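The Bread Starter
By Zane Mockus

4 comments | 13 shares 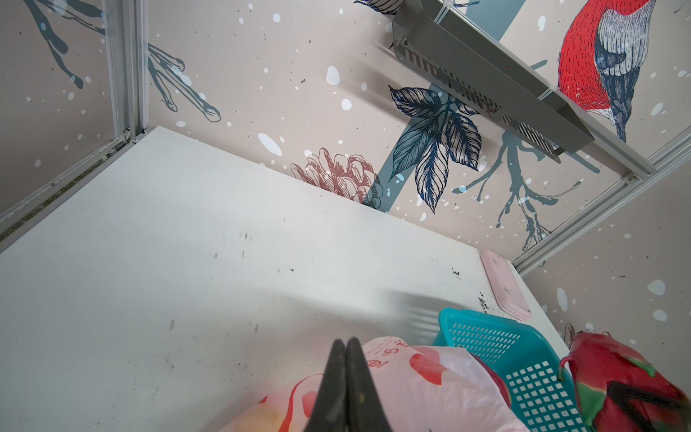

My grandmother's sourdough starter was older than my mother, and it had crossed an ocean in a jam jar wrapped in a wool sock. When she died it came to my sister Ruth, who was the responsible one, and when Ruth went to Portugal for the winter it came to me, along with two pages of instructions in her square handwriting and a kiss on the forehead I hadn't asked for. I put it next to the stove and sat down to read. I was living on toast in those days, eating it standing up, and my white table had the scuffs and the sprinkling of dark crumbs to show for it. Ruth looked at the crumbs, and then she looked at me, and then she took the jar back for a moment and held it against her coat before she could bring herself to leave.

The instructions said to feed it every morning. They said to use the good flour from Liepiņa, the little shop on the hill, and to speak kindly in the room, which was something my grandmother had always insisted on and which Ruth had copied down without comment, between the water temperature and the part about the lid.

I did very well for a week. I got up early and weighed the flour, and I said good morning to the jar in a voice I hoped the people upstairs couldn't hear. It bubbled. It smelled of apples and a little of nail polish, just as it had in my grandmother's kitchen in Westumlow, where it lived on top of the refrigerator and we children weren't allowed to slam the door.

Then work got busy, and I had a cold, and one evening I looked over and found a gray skin across the top with a dark liquid sitting on it like rain on a tarp. I fed it twice that night. I fed it in the morning. I moved it closer to the stove and then, worrying, farther away. It lay there like wet cement.

I should have called Ruth. Instead I walked up the hill to Liepiņa, with the jar buttoned inside my jacket, and waited while the old woman behind the counter finished with a man who wanted rye but couldn't say how much. She had known my grandmother. She had, I remembered too late, known her very well, and had once not spoken to her for an entire spring over a borrowed cake pan.

She unscrewed the lid and put her nose right in.

"Whose is this?" she said.

I told her whose it was. She held it a little longer than she needed to, and the man with the rye, who had not left, took off his hat.

"Wait," she said, and went into the back.

I waited a good while. I read the labels on the honey. I could hear her moving things around back there, and talking, and I supposed she was on the telephone until she came out and I saw it had been something else she was talking to. She was carrying a crock with a plate on top. She lifted the plate, and up came the smell — apples, nail polish, the top of the refrigerator, all of it.

"She gave me a cupful," the old woman said. "The year my husband was sick. She came up that hill in the snow with it, and I was still angry about the pan, and I took it and I didn't say thank you until March."

She spooned some into a clean jar for me. I asked what I owed her and she named the price of a bag of flour, because, she said, I was plainly out of flour too.

I carried both jars home, one in each pocket, the sleepy one and the lively one. I didn't have the heart to throw the first one out, so I fed them side by side and said good morning to the pair of them, and sometimes good night. On the fourth day there was one bubble in the old jar, up against the glass, and I stood in my socks and watched it until I was late for work.

Ruth called that Sunday from a place with seagulls in it. She asked how everything was, and I said everything was fine, and she said, "You're being nice to it?"

"I'm being very nice to it," I said.

She was quiet for a second, and then she asked me to hold the phone up to the jar. I went and got the old one, and then I got the other one too, and held the phone between them while my sister said hello.

281 likes | Share this story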